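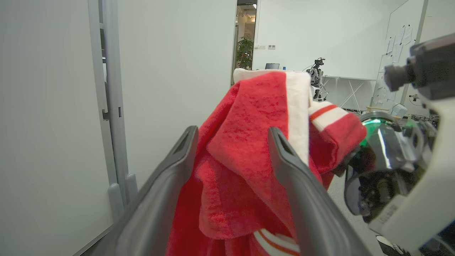
Red terry tops with white trim — how do you wash and fold yours?

Laundry and Linen board, 6 replies

virnik_lane
I've fallen for terry cloth all over again! Red, proper looped pile, wide white band, and white cuffs with a thin red stripe. It's gorgeous and I want it to stay that way. The trouble is I have a heap of terry things to get through and they will not fold flat. Sleeves go everywhere, the whole lot puffs up into a hill and the drawer won't shut. What does everybody do? And would you put red and white trim in at 40?

mossyteapot
Oh I love a striped cuff! Cold wash, inside out, every single time. I've got a red one from Moreira that I bought for 33 quid in May and the white on it is still white. Roll it, don't fold it. Terry likes being rolled.

Fedir Stasiv
Have to disagree on rolling. Rolled terry takes up twice the space and the collar goes wonky. Lay it face down, smooth the body with your palms, bring each sleeve straight across the back, then fold the sides in and the bottom up in thirds. Keep any stripe running along the fold and it looks lovely on a shelf. Agree about cold though.

mossyteapot
Twice the space?? Mine stand up in the drawer like little loaves! You're rolling too loosely.

Fedir Stasiv
I rolled for years. The loaves fell over.

bramblecot
Can I put in a word for hanging? My airing cupboard is tiny so all the towelling stuff lives on the back of the door. Wide hangers only, thin ones leave points in the shoulders. On the colour question, first few washes on its own, then with other reds. I had a Livex bath sheet (a dark red one, lovely thing) turn a whole load of pillowcases pink on its third wash, so I'm careful now.

virnik_lane
Pink pillowcases, noted! Does fabric softener help with the fluff or make it worse?

mossyteapot
Worse! It flattens the loops. Good shake before it goes on the line and another when it comes off, that's all mine get.

Fedir Stasiv
Same here, no softener. On that at least we agree.

virnik_lane
Right, tried Fedir's thirds on four of them and the drawer shuts — just. Going to try the loaves on the bottom drawer this evening and see which I like. The sleeves across the back made the biggest difference so far, I'd been tucking them in at the front like a shirt.

bramblecot
Try one on the door as well!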